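가방 키링과 소품 정리 방식 비교 보고서
생활디자인 기초 수업 기말 과제
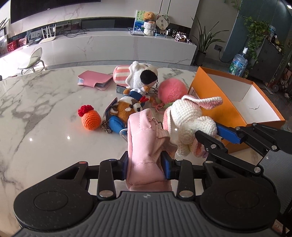 1. 주제를 정한 이유

우리 조는 생활 속 정리 문제를 하나 골라 한 학기 동안 관찰하고 개선안을 내는 과제를 받았다. 처음에는 옷장, 냉장고, 책상 서랍이 후보로 나왔다. 옷장과 냉장고는 이미 나와 있는 자료가 많았고 집마다 구조가 달라서 비교하기 어려웠다. 그래서 조원 모두가 가지고 있으면서 따로 정리해 본 적은 없는 물건을 찾기로 했고, 가방에 다는 키링과 작은 소품으로 주제를 좁혔다.

키링은 원래 열쇠를 묶는 도구인데 요즘은 열쇠 없이 장식으로만 다는 경우가 많다. 인형, 뜨개 소품, 털방울, 비즈 줄, 카드지갑, 작은 파우치가 가방 하나에 함께 달리기도 한다. 가방을 바꿀 때마다 떼었다 붙였다 하게 되고, 뗀 물건은 대개 식탁이나 거실 탁자 위에 놓인다. 며칠 지나면 탁자 위에 무더기가 생기고, 그 안에서 원하는 것을 찾으려면 전부 들춰야 한다.

2. 조사 대상과 장소

조사는 조원 한 명의 집 거실에서 진행했다. 흰 바탕에 회색 무늬가 있는 대리석 탁자를 작업대로 썼다. 탁자가 밝은색이라 작은 부속이 떨어져도 찾기 쉬웠다. 다만 표면에 광택이 있어서 창 쪽에서 빛이 들어오면 반사가 심했고, 금속 고리의 상태를 확인할 때는 물건을 손에 들고 보아야 했다. 탁자 모서리는 둥글게 처리되어 있어 가장자리에 놓은 털방울이 굴러떨어지는 일이 두 번 있었다. 이후에는 둥근 물건을 가운데에 두었다.

조사에 쓴 물건은 모두 20점이다. 조원들이 집에서 가져온 것을 모았고, 새로 산 것은 없다. 재료와 형태가 겹치지 않도록 고르려고 했으나 토끼와 곰 모양이 많은 편이었다. 한 번에 전부를 꺼내 놓지는 않고 그날 확인할 것만 나누어 탁자에 올렸다.

3. 분류 기준

처음에는 색으로 나누었다. 분홍색 물건이 너무 많아서 한 칸만 넘치고 나머지는 비었다. 분홍색 카드지갑, 분홍색 털방울, 스웨이드 느낌의 분홍색 천 소품이 모두 같은 칸에 들어갔는데 쓰임이 전혀 달라서 찾는 데 도움이 되지 않았다. 두 가지 색이 섞인 물건도 문제였다. 흰색과 분홍색으로 뜬 토끼 인형을 어느 칸에 넣을지 조원마다 의견이 달랐다.

두 번째로 크기에 따라 나누었다. 상자에 넣기에는 편했지만 천으로 된 물건은 누르면 줄어들고 놓으면 다시 부풀어서 크기를 재는 것 자체가 애매했다.

마지막으로 정한 기준은 재료와 손상되는 방식이다. 다음 네 가지로 나누었다.

가. 뜨개류
실로 뜬 인형과 과일 모양 소품이다. 귀나 꼭지처럼 튀어나온 부분이 다른 물건의 고리에 걸리기 쉽다. 한 번 걸려서 실이 빠지면 원래대로 되돌리기 어렵다. 특히 귀가 길게 늘어진 토끼는 보관 중에 귀가 접힌 채로 눌리면 모양이 남았다. 주황색 과일에 붙은 빨간 실 꼭지도 다른 물건 밑에 깔리면 한쪽으로 누웠다.

나. 봉제와 털 소재
솜이 든 인형과 털방울이다. 갈색과 흰색이 섞인 동물 인형처럼 옷을 입은 것도 여기에 넣었다. 먼지가 잘 붙고, 위에 무거운 것을 올리면 털이 한 방향으로 눕는다. 손으로 가볍게 털어 주면 어느 정도 돌아왔다.

다. 지갑과 파우치
파란 천 파우치와 카드지갑, 분홍색 천 소품이 해당한다. 속에 물건을 넣은 채로 보관하는 경우가 많아서 분류할 때 내용물을 뺄지 그대로 둘지 정해야 했다. 카드가 든 지갑은 매일 쓰는 물건이므로 보관함에 깊이 넣으면 안 된다는 의견이 나왔고, 최종안에서 따로 다루었다.

라. 금속과 비즈
비즈가 달린 줄, 술 장식이 달린 체인, 분리된 고리이다. 다른 물건을 긁거나 걸어 당기는 쪽이다. 엉킴의 원인을 따져 보면 이 종류가 끼어 있는 경우가 가장 많았다.

4. 비교한 정리 방식

세 가지 방식을 비교했다.

첫 번째는 칸막이 없는 상자 하나에 모두 넣는 방식이다. 집에 있던 주황색 상자를 사용했다. 안쪽이 흰색이라 속이 잘 보이고 입구가 넓어 넣기에 편했다. 정리하는 시간은 가장 짧았지만 꺼낼 때 다른 물건이 딸려 나왔다.

두 번째는 Pevov의 칸막이 정리함이다. 칸을 옮겨 끼울 수 있어서 봉제 인형이 들어갈 큰 칸과 비즈 줄이 들어갈 작은 칸을 나누었다. 엉킴은 거의 없었다. 칸 높이가 낮아 두꺼운 인형을 넣으면 뚜껑이 닫히지 않았다.

세 번째는 Clititz의 걸이형 판이다. 판에 고리를 걸어 늘어뜨린다. 한눈에 보이고 꺼내기 쉬웠으나 고리가 없는 물건은 걸 수 없었고, 솜이 많이 든 인형은 무게 때문에 판이 앞으로 기울었다.

5. 시험 방법

각 방식마다 같은 물건을 넣고, 조원이 불러 주는 물건 하나를 찾아 꺼내는 과정을 10회씩 되풀이했다. 부르는 순서는 종이쪽지를 뽑아 정했다. 꺼낼 때 다른 물건이 함께 딸려 나오면 엉킴으로 기록했다. 꺼낸 물건은 다시 넣고 다음 회를 시작했다.

6. 결과

상자 방식에서는 엉킴이 가장 많았고 대부분 비즈 줄이나 체인이 뜨개 인형에 걸린 경우였다. 칸막이 정리함에서는 같은 칸에 넣은 체인끼리 꼬인 일이 한 번 있었다. 걸이형 판에서는 엉킴이 없었지만 옆에 걸린 인형이 손에 밀려 떨어진 일이 세 번 있었다.

찾는 시간은 걸이형 판이 가장 짧았고 칸막이 정리함, 상자 순이었다. 다시 넣는 시간은 순서가 반대였다. 조원들은 찾는 시간보다 다시 넣는 시간에 더 민감했다. 집에 돌아와 가방을 비울 때는 피곤한 상태이므로 손이 많이 가는 방식은 오래 쓰지 못할 것 같다는 의견이 많았다.

이 의견을 확인하려고 조원 두 명이 집에서 14일 동안 칸막이 정리함을 써 보았다. 한 명은 끝까지 칸을 지켰다. 다른 한 명은 11일째부터 칸을 구분하지 않고 빈 곳에 넣기 시작했다고 적었다. 칸마다 이름표를 붙였지만 이름표를 읽지 않게 되었다고 한다.

7. 개선안

시험 결과를 바탕으로 상자 방식에 두 가지를 더하기로 했다. 먼저 금속과 비즈류만 작은 주머니에 따로 넣는다. 나머지는 상자에 그대로 담는다. 주머니는 Collet에서 파는 조임끈 주머니를 썼고, 끈을 조이지 않아도 줄이 밖으로 나오지 않을 만큼 깊은 것을 골랐다.

다음으로 매일 쓰는 카드지갑과 파우치는 상자에 넣지 않고 상자 앞에 둔 얕은 쟁반에 놓는다. 쟁반은 Horov의 것으로, 지갑 두 개를 나란히 놓으면 가득 차는 크기이다. 자리가 좁아 다른 물건을 더 올려놓기 어렵다.

개선안으로 같은 시험을 다시 한 결과 엉킴은 한 번 나왔다. 인형에 붙은 고리가 토끼 인형의 실에 걸린 경우였다. 인형에 원래 달려 있는 고리는 주머니에 넣을 수 없으므로 고리를 인형 몸통 쪽으로 돌려놓고 넣도록 했다. 그 뒤의 시험은 시간이 부족해 하지 못했다.

8. 한계

물건 수가 적고 조원의 취향이 비슷해서 재료가 고르지 않았다. 가죽이나 아크릴로 된 키링은 한 점도 없었다. 아크릴은 긁힘이 문제가 되므로 이번 분류를 그대로 쓰기 어렵다. 찾는 시간을 잴 때도 같은 사람이 되풀이하면서 위치를 외우게 되는 문제가 있었다. 순서를 뽑기로 정했지만 뒤로 갈수록 시간이 줄어드는 경향은 남았다.

집에서 써 본 기간도 짧다. 계절이 바뀌면 가방을 바꾸는 횟수도 달라질 것이므로 5월에 같은 조원이 개선안으로 한 번 더 기록하기로 했다. 그때는 아크릴 소품을 추가하고, 탁자 대신 현관 쪽 선반에 상자를 두었을 때의 차이도 함께 적을 예정이다.

제출일: 3월 2일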